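Bench Clearing Cell: Planning and Budget Data Card

Maintainer: Zohreh Sharifi, Prelard
Status: in use for the second-stage equipment request
Last revised: October

Summary

This card accompanies the cost sheet and image set used to plan two-arm bench cells at the Prelard site. The intended reader is whoever signs the purchase request and has to work out which lines are fixed, which scale with the number of cells, and which can be put off until the next funding round. The image set holds 938 stills. The cost sheet holds 142 line items, all in Canadian dollars before tax.

Scope

The sheet covers arms, grippers, mounts, cabling, tables, bins, trays and floor marking. It excludes compute, network storage and operator labour, which are budgeted centrally. Leased items are listed at their full-term cost. Freight is a separate line per supplier.

Each cell is costed as 2 arms at opposite ends of one white table, with a large bin beside it. Work items are light and cheap to replace: foil trays, crumpled paper and similar.
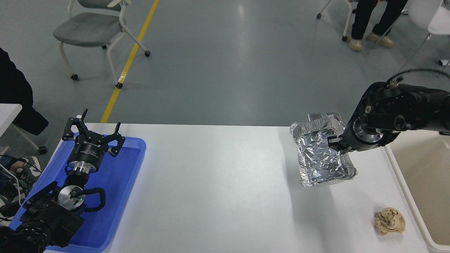
Consumables were under-budgeted in the first request. Foil trays deform with handling and are treated as single-session stock. The current sheet allows 2000 trays per cell per year, purchased by the case through Hotico. Paper is taken from office recycling and carries no cost.

Grippers

Grippers are costed separately from arms. The two ends of a cell do not need to match, and the sheet has one row for each end. Marulanda quoted on the grippers and the flange adapters together; Janico quoted on adapters only. Both quotes are kept in the sheet, with the unselected one flagged "alt". Spare fingers are budgeted at one set per gripper. Lead time on spares is around six weeks, so they should be ordered with the first shipment.

Floor space

Allow clear floor on both long sides of the table. Staff stand close to the cell during sessions, and chairs on casters end up near the work area unless storage is provided elsewhere. Line painting is a one-time facilities charge and is not repeated if a cell is moved within the same bay.
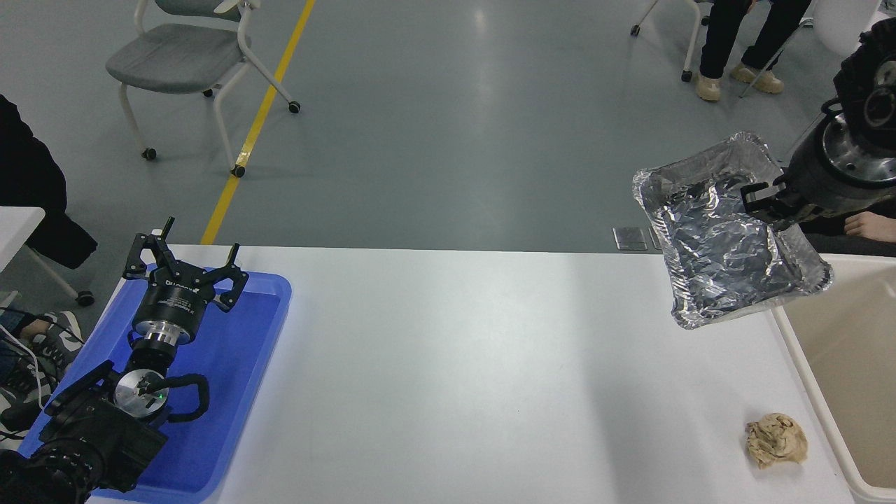
Figure 2. Foil tray held at its rim by the right arm; blue plastic tray at left.

Known gaps

Cable management has no line of its own and is buried under "mounts, misc."
Bin liners are missing from the sheet.
Prices from Janico were valid for one quarter and need to be requoted.
Disposal costs for used foil have not been confirmed with the recycling contractor.

Changes

Split gripper rows by arm. Moved floor marking from recurring to one-time. Corrected the freight total for Hotico, which had been entered twice.

Contact

Send corrections to Zohreh Sharifi with the row number and the supplier quote attached.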